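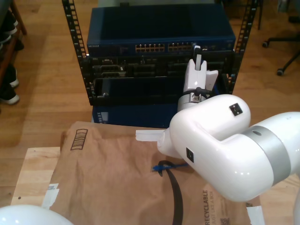 January 17, 2025

Quick one tonight, I have 33 unread messages and dinner isn't started. Finally doing something about the rack. It has been sitting in the living area since April with packaging piled up next to it, and every time I want to get at the bottom shelf I end up shoving stuff across the floor with my foot. So. Packaging goes first. Then labels. Then maybe the drawer, which I keep using for screws and batteries and one very old sandwich menu from Festia.

Rule for the week – nothing gets parked on the teal armchair. It's for sitting. Right now it has the gray cushion plus a roll of paper towels still in the plastic, and I know exactly how that goes, by the weekend it's a shelf. Paper towels belong under the sink. Going there as soon as I finish typing this, probaly. 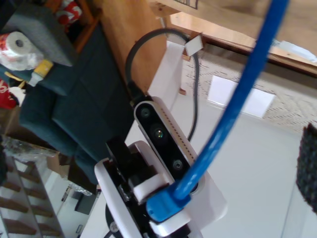
Lenka Kuruc wrote in after the last post to say I should give up and get a basket. One big basket next to the chair, everything homeless goes in, empty it once a week. She has done it for 17 years and says the only trick is never buying a second basket.

Tempting. But I know me. Mine would be full in two days and then it's just a heap with sides.
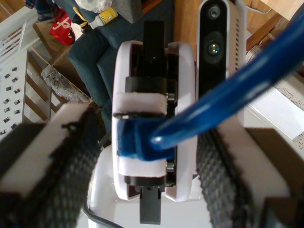 Bags are the other half of the problem. I keep every one that comes into the house, the good ones and the awful ones, all stuffed inside each other behind the door. New plan is hooks, low ones, and anything without a proper handle goes out. A glossy blue plastic loop like that one is easy to spot and easy to hang, so it gets a hook. The limp paper ones from Stuvutau don't. Elsie McKinnon wants a few for her seedlings, she can have teh lot.

More when the hooks are up. Need a drill bit first.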